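Salz aus Nuresmont, oder: wie ich gelernt habe, Anmerkungen zu lesen

Mai 2021

Seit ein paar Wochen lese ich ein Buch über Salz. Es heißt „Die Salzfuhren von Nuresmont“ und ist im Verlag Atallah erschienen, der sonst vor allem Reiseberichte und Briefe druckt. Ich habe es gebraucht gekauft, bei Telano, dem Antiquariat hinter dem Bahnhof, wo ich immer zu lange bleibe und danach den Bus verpasse. Auf dem Umschlag steht, dass man nach der Lektüre die Geschichte Europas mit anderen Augen sehen wird. Solche Sätze machen mich misstrauisch. Ich habe schon Bücher über Kabeljau, Kartoffeln, Zucker und Tee gelesen, und jedes Mal sollte gerade diese eine Ware die Welt erklären.

Trotzdem habe ich es mitgenommen, und zwar wegen des Inhaltsverzeichnisses. Die Kapitel sind nicht nach Jahrhunderten geordnet, sondern nach den Stationen der Straße: die Siedehäuser, der Pass, die Brücke, das Zollhaus, der Markt. Man geht also mit dem Salz mit. Am Anfang war ich etwas verwirrt, weil auf einer Seite von 1380 die Rede ist und auf der nächsten von 1610. Mit der Zeit gewöhnt man sich daran, und dann ist es sogar angenehm, dass man die Brücke nur einmal kennenlernen muss.
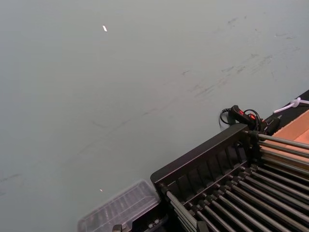
Muss man schon viel über das Mittelalter wissen, um das Buch zu verstehen?

Vorkenntnisse braucht man kaum, aber ein wenig Geduld mit alten Maßen und Münzen. Hinten gibt es eine Tabelle, in der die Scheiben, Fuder und Metzen erklärt werden, und ich habe mir dort ein Lesezeichen hineingelegt.

Deutsch ist nicht meine Muttersprache, und Sachbücher lese ich deshalb langsam. Romane gehen besser, da kann ich ein unbekanntes Wort überspringen und verstehe trotzdem, wer mit wem streitet. In einem Buch über Salz kann ich „Sole“ nicht überspringen. Auch „Pfanne“ hat mich zuerst in die falsche Richtung geführt, ich dachte an Spiegeleier, aber gemeint ist ein sehr großes, flaches Gefäß, in dem die Sole gekocht wird. Das Wort „Pfannhauser“ steht nicht in meinem Wörterbuch. Ich habe es mir aus dem Zusammenhang erklärt und hoffe, dass es stimmt.

Das beste Kapitel ist für mich das über das Zollhaus. Im 16. Jahrhundert gab es dort einen Streit, der über mehrere Generationen ging. Die Fuhrleute behaupteten, dass die Waage falsch war, und der Zöllner behauptete, dass die Säcke nass gemacht wurden, bevor man sie wog. Beide Seiten haben viele Briefe geschrieben, und diese Briefe sind erhalten. Sie sind sehr höflich und sehr böse zugleich. In einem davon bittet der Zöllner um einen neuen Mantel, nachdem er zwei Seiten lang beschrieben hat, wie man ihn beleidigt hat. Über den Mantel erfährt man später leider nichts mehr.

Weniger gefallen hat mir das Kapitel über den Markt. Hier wird das Buch plötzlich groß und allgemein. Auf Seite 49 steht noch ein einzelner Müller mit seinen Schulden, und hundert Seiten später geht es um „den europäischen Gaumen“, der sich verändert hat. Wessen Gaumen das war, wird nicht gesagt. Ich vermute, dass die Quellen für diesen Teil einfach dünner sind. Wer Salz gekauft hat, musste keine Briefe an den Zoll schreiben. 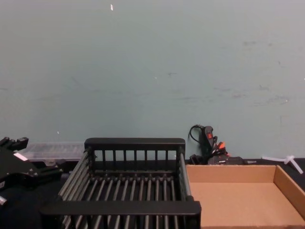

Wegen dieses Kapitels habe ich angefangen, die Anmerkungen richtig zu lesen. Es sind fast 70 Seiten, klein gedruckt, und früher hätte ich sie nicht einmal aufgeschlagen. Ich wollte aber wissen, woher der Gaumen kommt. Er kommt aus einem Kochbuch, und zwar aus einem einzigen, das für einen Hof geschrieben wurde. In der Anmerkung steht das ganz offen, mit dem Hinweis, dass man daraus nur vorsichtig etwas schließen darf. Im Haupttext fehlt diese Vorsicht. Ich finde das merkwürdig. Es ist, als ob zwei verschiedene Menschen an dem Buch gearbeitet hätten, ein mutiger oben und ein gewissenhafter unten.

Danach habe ich mir eine Methode angewöhnt, die vielleicht auch anderen hilft. Ich lese ein Kapitel zuerst ohne Anmerkungen, in einem Zug, wie eine Erzählung. Am nächsten Tag lese ich nur die Anmerkungen dazu und schaue bei jeder kurz in den Text zurück. Dabei mache ich mit Bleistift ein kleines Kreuz an den Rand, wo ich beim ersten Lesen etwas geglaubt habe, was unten nur als Möglichkeit steht. Im Kapitel über die Brücke hatte ich drei Kreuze, beim Markt habe ich irgendwann aufgehört.

Ich habe darüber schon vor zwei Wochen kurz geschrieben, in dem kleinen Beitrag über Bleistifte und Ränder, und darauf kamen einige Antworten.

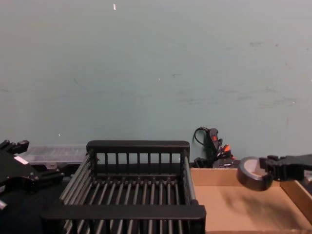 Man dürfe von einem Buch für das breite Publikum nicht verlangen, dass es bei jedem Satz „vielleicht“ sage, hieß es in einem Kommentar, sonst lese es am Ende niemand, und die Anmerkungen seien doch genau dafür da. Außerdem sei das Kochbuch von dem Hof eine berühmte Quelle, und wer sich ein wenig auskenne, wisse ohnehin, was man damit anfangen könne und was nicht.

Ich habe lange über diesen Kommentar nachgedacht. Im ersten Punkt gebe ich ihm recht. Ein Text voller Einschränkungen ist anstrengend, in einer fremden Sprache noch mehr, weil die Wörter „wohl“, „etwa“ und „durchaus“ mir bis heute Mühe machen. Beim zweiten Punkt bleibe ich bei meiner Meinung. Wer sich auskennt, braucht dieses Buch ja nicht unbedingt. Ich kenne mich nicht aus, und ich hätte den europäischen Gaumen beinahe beim Abendessen weitererzählt.

Zum Vergleich habe ich mir noch einmal das Buch über den Tee aus dem Regal geholt, das bei Premex erschienen ist. Dort gibt es gar keine Anmerkungen, nur eine Liste mit empfohlener Literatur. Beim ersten Lesen hat mir das sehr gefallen, es war leicht und schnell. Jetzt habe ich auf vielen Seiten gedacht: Woher weiß man das? Es wird zum Beispiel genau erzählt, was ein Kapitän gedacht hat, als er seine Kisten öffnete und der Tee verdorben war. Vielleicht hat er ein Tagebuch geführt. Vielleicht auch nicht.

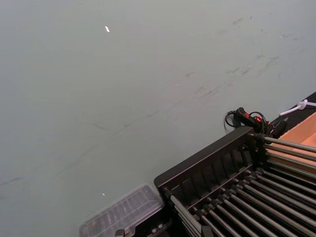
So gesehen ist das Salzbuch ehrlicher, auch wenn man für die Ehrlichkeit nach hinten blättern muss. Und die Karten sind wirklich schön. Es gibt für jede Station eine eigene, mit den Höhenlinien und den Stellen, an denen man die Pferde gewechselt hat. Nur die Karte vom Pass ist so in die Mitte gebunden, dass der wichtigste Teil in der Falz verschwindet. Ich habe sie mir abgezeichnet, nicht besonders gut, und den Zettel vorne hineingelegt.

Zwei Kapitel fehlen mir noch, das über die Schmuggler und das letzte, in dem die Eisenbahn kommt und die Straße nicht mehr gebraucht wird. Auf die Schmuggler freue ich mich, obwohl ich mich frage, welche Quellen es da geben kann, denn ein guter Schmuggler hat vermutlich wenig aufgeschrieben. Ich werde zuerst den Text lesen und dann die Anmerkungen, wie immer.

Im Juni möchte ich dann etwas ganz ohne Handelswaren lesen. Bei Telano stand noch ein dicker Band über die Geschichte der Kirchenuhren, mit einem Wasserfleck auf dem Rücken und einem sehr freundlichen Preis. Wenn er noch da ist, nehme ich ihn. Falls jemand ein gutes Buch über die Leute kennt, die an solchen Straßen gewohnt haben und nie auf einen Markt gefahren sind, schreibt es mir bitte in die Kommentare, gern auch auf Französisch.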